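By four in the afternoon Gwawr had a page of notes and a cold tea. Acharya wanted an answer on the hands before September was out, and the hands were on their 30th run of the day.

"Head camera or wrist camera?" Vratislav asked.

"Both. Put them up."

He put them up.

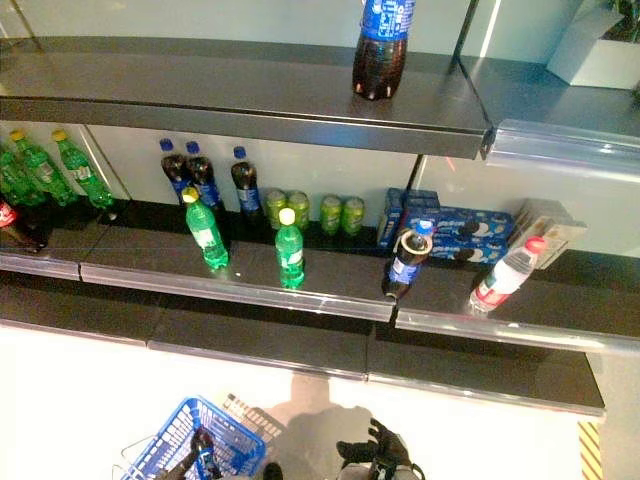
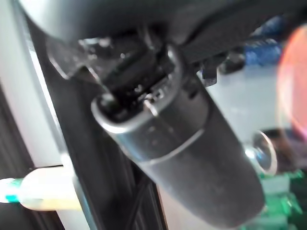
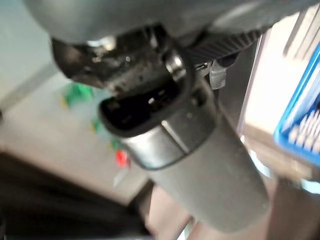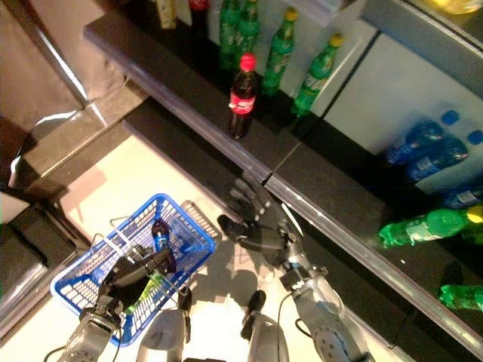 "I'd still take the Solasard controller," Vratislav said. "The Amum one thinks too long before it closes."

"It dropped less."

"By one bottle."

Gwawr wrote that down. She had worked 14 years at Brerlow and had never seen a choice made on more than one bottle — usually it was the price.

"Again," she said. "Same shelf, Amum first."

Vratislav pulled his chair in and loaded the file. The fan on the rack came up. She turned to a clean page and wrote 31 at the top.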